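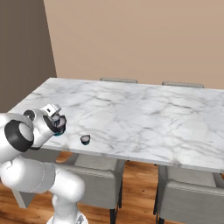
5 min read

Dining room clearing moved to an arm: what happens to the table staff's duties?

Posted by Filip, Apr 2, 2023, in Work and Automation

I supervise the dining service at Pemska, a residential training centre outside Dakstead. We have 25 people on the dining rota. Management has bought into a system called Flinano, which plans and tests the movements of a robot arm in simulation before anything is installed. The first job is picking small items off the tables between sittings. Laying up, wiping down and anything involving guests stays with us for now.

At present the only work on it is on screen. Two of my staff have been taken off tables for part of each shift to go through simulated runs and mark each one pass, fail or unclear. The render at the top is typical of what they are given: marble top, padded chairs tucked in, the arm coming in from the near side, one small dark item at the fingers and another a short way off on the table. They have to decide whether the first item is held or only resting against the finger pads. From that view I could not tell, and neither could they.

The batch is 2000 runs. The contractor says this is light work that can be fitted in when the room is quiet. The staff say it is tiring in a different way from carrying trays, and that they are being asked to sign off something they do not understand. Their contracts say "table service and associated cleaning".

What I need to know:

Is reviewing runs part of the existing job, or a new one?
Who is responsible if a run is marked pass and the arm later drops something or hits a chair?
What should I be asking for before the arm is put in the room?

Bastian Lenz

I did the staff side of a similar change in a canteen kitchen. Taking your points in order.

Reviewing runs is a separate task and should be written down as one. "Associated cleaning" will not stretch to it. You do not necessarily need a new contract, but you do need a written variation that states the hours, who gives instructions, and whether the person can go back to full table duties on request. If reviewing is fitted in when the room is quiet, the quiet time disappears. In most dining rooms that is when people refill stations, eat and report faults. Look at what was being done in those gaps and decide who does it now. We did not, and the cutlery trolleys were short at every second sitting until August, when the rota was redrawn.

On responsibility: your staff are supplying a judgement about what a picture shows. They are not certifying a machine. Get that sentence into the procedure, signed by whoever owns the installation. The safety assessment for the arm in the actual room belongs to the employer and the supplier, and it has to be done on the real equipment. A pass on a simulated run should have no standing in it beyond background information.

On the unclear cases, do not let the contractor press for a yes or no. If the item may be held or may be touching the pads, the right mark is "unclear", and the reviewer should be able to request a second viewpoint or the contact data from the simulator. The software will have the contact data. A reviewer guessing from one view produces a number that looks firm and is not. Ask what proportion of unclear marks they expect, and be suspicious if the reply is none.

Before installation I would ask for the following in writing:

The stopping arrangement, where the stop button is, and who is trained to use it.
Whether anyone may be in the room while the arm moves. If not, your sitting times change, and the rota with them.
Chair positions. In your render the chairs are pushed in and the tabletop is nearly bare. Guests do not leave a room like that. If chairs must be straightened before the arm can start, that is a job, and it will fall to your staff unless somebody else is named.
What happens to items the arm leaves behind.
A date for review, with the table staff present.

The chair question cost us the most. The business case counted the minutes saved on clearing and had no line for preparing the room.

Gerasimos Athanasiadis

Mostly agree with the above. I reviewed simulated runs myself for a season, after nine years on tables, so this is from the other chair.

Limit the length of a session. I was fine for 29 minutes on the timer we used, then I started passing things without looking properly. Our supervisor swapped us over at that point and the disagreements between reviewers dropped. Have two people mark a share of the same runs without seeing each other's marks, otherwise you will not know how reliable any of it is.

Also ask for better pictures. Dark item, dark inside of the gripper: you are straining to find an edge. They can change the colour of the item in the software for review purposes. It was a small request and it was done the same day.

Pay: we got a small allowance for review hours after asking twice. Ask before the batch is finished.

Filip

Thank you both. The written variation is drafted and I have asked for contact data on anything marked unclear. The contractor has agreed to a second viewpoint. I have no reply yet on who straightens the chairs.

Bastian Lenz

Keep asking. Put it on the installation checklist as an open item with a name against it, and do not agree a start date while it is blank.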